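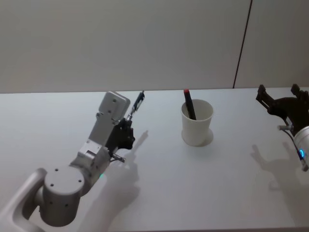 Jul 14, 2019

I spent a morning at Weduritz teaching a pair of robot arms to put pens in a paper cup, and my shoulders still hurt.

Weduritz is the small automation shop out past the rail yard, the one with the green door. They've been there since April, and they finally opened up for visitors this month. I'd been pestering them for a tour (sorry, everybody) and when they said I could come and try the controls myself, I was in the car before I'd finished reading the email.

What they do is teaching by showing. You don't write any code. You sit down at a second, smaller set of arms called Vilta, you grab the handles, and whatever you do with your hands the big arms on the table do too. Every move gets recorded. Do it enough times and the software, which they call Imia, tries to work out how to do the job without you. One run through the task is called a demonstration, and they want 110 of them for each job before they let Imia have a go.

The job this week is pens. You pick up a pen, carry it across the table, tip it into a paper cup, let go. My nephew could do it at two. I figured I'd knock out a bunch before coffee.

Well! My first try, I squeezed the handle too soon and pushed the pen clean off the table. On my second I got hold of it, but way down at one end, and it swung around like a compass needle. The trouble is that you can't feel anything. Your own fingers tell you when a pen is slipping and you fix it without thinking, and with the handles you've only got your eyes. I kept leaning forward in my chair as if that would help.

Larasati Sopacua runs the teaching sessions and she was very patient with me. "Everyone goes too fast," she told me. "Then they get scared and go too slow, and the robot learns to be scared too." She meant it, by the way. If you dither over the cup for ten seconds, that goes into the recording along with everything else, and Imia will happily copy your dithering. She had me throw out my whole first batch.

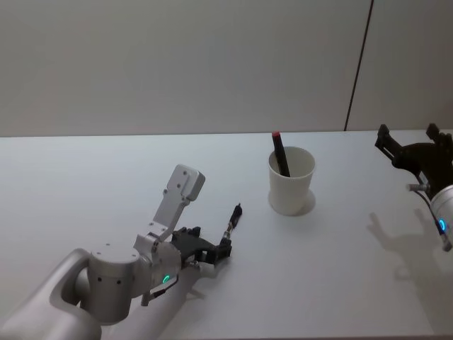

The cup is the part that got me. It's light, it's paper, and if you come in low you just bump it across the table. Come in too high and the pen drops and bounces off the rim. Larasati's trick is to stop short of the cup, get the angle right, and only then go the rest of the way in. Once I'd quit trying to do it all in one swoop I started getting them, and I may have yelled a little at the first one.

I asked whether it mattered that I'm left-handed and she said they like that. They want different people in the chair, sloppy ones included, as long as the pen gets where it's going. If only one person does the teaching, the robot ends up with that person's habits and gets lost the minute a pen is lying some way that person never bothered with. So between runs you're supposed to move things. Turn the pen, shift the cup over a bit, put one in there already and make the robot work around it. I kept forgetting, and Larasati kept reaching over and nudging the cup for me.

By lunch I had 31 good ones. I wanted 32 for no reason except that the guy before me had 31, and I got it, and then I had to go lie down in the break room (not joking, it's all in the shoulders, you hold your arms out in front of you the whole time).

After lunch they let me watch Imia run a job that's already been taught, folding a dishcloth. It was slow and kind of sweet. It got the first fold fine, missed a corner on the second, went back, and missed it again. Larasati wrote something down and said that one needs more demonstrations from people who fold badly, and looked at me.

As for what it's all for, the first customer is Holovko, the school supply packer across the river. They have a line where people sort pens, markers and rulers into kits by hand, and the kits change every few weeks. Reprogramming a machine each time costs too much for a place that size. The hope is that somebody on the floor could sit down with the handles for a day or so and show it the new kit. Nothing's going into the packing plant yet, and Larasati wouldn't give me a date when I asked (I asked twice).

They're still looking for people to come in and teach, no experience needed, mornings or afternoons. You get a sandwich and a turn at the handles. Ring the bell at the green door, and wear something you can move your arms in. I'm going back for the dishcloth.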